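Cable grommet hole in a white desk, fill it or leave it?
Asked in Home & Furniture, Stendport Community Help
14 replies hidden, showing best 3

Bought a second hand table for the spare room, white top, and there's a cable hole near the edge right where I want my sewing machine to sit. Pins and bobbins drop straight thru it. The plastic cap is long gone. Seller said any cap fits, not true, I've tried two and both rattle. Want it flat if possible. Renting so no big tools, just a drill and a sander I can borrow. Is it worth filling or do I just tape over it? Budget is tiny. Oh and the top is the shiny kind, stuff doesn't stick well to it.
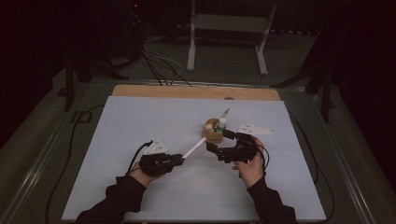

Avcı
Regular member, 142 answers

Don't fill it. You'll regret it the day you want a lamp cord through there. Measure the hole across the inside, not the rim, and do it twice because some are slightly oval. Then buy the cap by that number. The rattly ones are nearly always a size down. One wrap of electrical tape around the collar fixes a loose cap, no glue.

If you can't find the right size, cut a circle of cork a hair too big and push it in from the top. Shave it level with a sharp knife. Mine has been in since July and it still pops out when I push from underneath. Cost me nothing, it was an old trivet.

Tape alone goes gummy and then you have fluff stuck to it forever.

Binard
New here

i just put a mat over mine. works

Wood edging next to a white top is a different story btw, if you sand anywhere near it mask the wood off first. I didnt. Raw patch on the edge now and it drinks up every coffee ring.
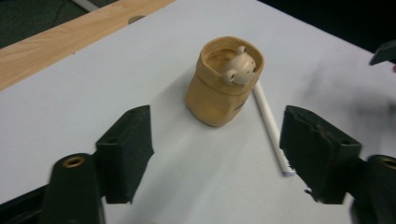 If you do want it filled for good

Bedside
Trusted member, 710 answers

Done four of these on rental furniture, always with the owner's ok. Get the ok first, in writing, a text is fine.

Back the hole from below with a scrap of thin board, screwed or glued. Check your screws are shorter than the top is thick, please. Scuff the inside wall of the hole with 80 grit, wipe it out. Two part filler, the wood kind, in two layers. One thick layer sinks and cracks in the middle. Leave it overnight between.

Then 200 grit on a block, by hand. Skip the borrowed sander, it will dull the shiny part all round the hole and you can't get that back. Stop as soon as your fingernail doesn't catch.

Color is the hard bit. White is never the same white. Appliance touch-up paint came closest for me, thin coats, small brush. You'll still see a ring if the light's low. Under a sewing machine who cares.

For pins only, Avcı's cork is plenty and you get to keep the hole. I'd start there and only do the filler if it bugs you.

Edit: someone asked about hot glue. It peels off a shiny surface in a week, dont bother.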